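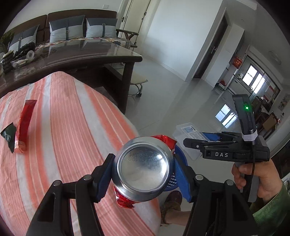
Walking to Hirnside

Reading time: 2 minutes

I moved to this country in July, and for the first months I took the bus everywhere. The bus to Hirnside costs little and has a heated floor, so I had no reason to complain. But one morning it did not come, and I decided to walk along the old railway path.

It took me 95 minutes. The path begins behind the bakery and goes between two fields, then it follows the river until the bridge. My neighbour Marit Nyberg had told me that the path was boring. I understand why she thinks so, she has lived next to it for a long time. For me it was all new. I did not know the names of the birds, and I still don't know most of them.

What surprised me was how my head became quiet. In the bus I read messages and arrive tired. On the path I think about one thing for a long time, for example a word. In my language we have one word for both "path" and "habit", and I had never noticed this before I had to explain it in English.

Now I walk to Hirnside two times a week and take the bus home. I bought proper socks, which I recommend more than proper boots. I also carry a small notebook. My first notes were very serious, about the weather and my future. The later ones are shorter. "Mud by the second gate." "Man with a ladder, said good morning." I like these better when I read them again.

There is one difficult part, the hill after the bridge. The sign at the top says 354 feet, and I had to look up what it is in metres. It is not a mountain, but with a bag of potatoes it feels like one. I stop at the bench there and eat my apple.

In winter the light will be gone by four o'clock, so I must start earlier or buy a lamp. Marit says she has an old one in her shed and that I can have it if I find it.

Recent posts
Distance, and other words I spell wrong
Soup for a cold kitchen
My first library card
Letters from Elilier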